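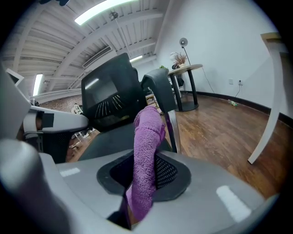

Chair 1, mesh back and right armrest.

From: Kieran Hayes
To: seating list
Date: 10/09/2022
Subject: Re: mesh task chairs, armrest play and back sag

Pacita Lumanlan wrote:

> We have a batch of black mesh chairs at the Pornon office, all from the
> same purchase. Two complaints keep coming in. First, the armrests move
> sideways when someone leans on them to stand up. Second, people say the
> backs have gone soft in the lumbar area. Purchasing wants to know
> whether to repair or replace. Is there a check we can do on site without
> taking the chairs apart? Also, does anyone know if the arm posts are
> interchangeable between the older and newer Ekside frames?
>
> Pacita

Pacita,

Taking the two complaints separately.

Armrest play. On chairs with a chrome post running down toward the seat, like the one in the first picture, check the joint at the seat end before anything else. Lock the seat height, hold the seat pan with one hand and push the arm pad outward with the other. Watch the lower end of the post. If the post moves against the seat, the bolts there are loose or the threads are gone. If the post stays put and only the pad moves, the fault is in the pad plate, which is a cheap part and normally held by two screws from underneath.

Tighten with a hand wrench. We had a technician at Yap use a driver on the whole floor and he stripped the inserts on several seats. Once an insert spins in the seat board the repair takes longer than the chair is worth, unless you have a donor seat. Medium thread locker is enough. Go back after a month and try the same push again.

Back sag. There are two different things people call soft. One is the mesh itself losing tension. The other is wear in the tilt mechanism, which lets the whole back drop away when you lean on it. To tell them apart, lock the tilt upright and press the middle of the mesh with a flat palm. If the rim of the back stays still and the mesh goes in a long way and comes back slowly, it's the mesh. If the rim travels with your hand, look at the mechanism.

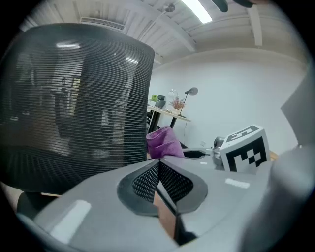

Mesh and rim, with the denser weave low on the back.

Note that the weave can change toward the bottom of the back. Do your palm test above that band and again on it, and write the two results down separately. The two areas don't give the same amount when new, so comparing one with the other tells you nothing. Compare with the same spot on a chair that has seen little use. A meeting room is a good place to find one.

Also run a thumb along the inside of the rim. Where mesh has started to pull out of its channel you can feel a ridge or a short gap before you can see it. Black strands on a black rim hide this well. A flashlight held behind the back helps.

Mesh that has pulled out can't be put back with glue. I've tried. The replacement back for the Prosance frame was part 361 in the last parts list I have, from April, and the arm post was 301. Please confirm both with the supplier before ordering, as they renumbered once already.

On interchangeability: no, not as far as I know. The older Ekside posts have a wider hole spacing at the seat. Bienvenido Sarmiento measured both and may still have the drawing. Bienvenido, if you're reading, could you post it?

For repair or replace, our rule at Yap was to replace when both the back and the mechanism had failed, and repair for anything less. We checked 44 chairs that way and most needed only the arm bolts.

I don't have a torque figure for the seat bolts. If Veerle Declercq or anyone else has the service sheet, I'd like a copy too.

Kieran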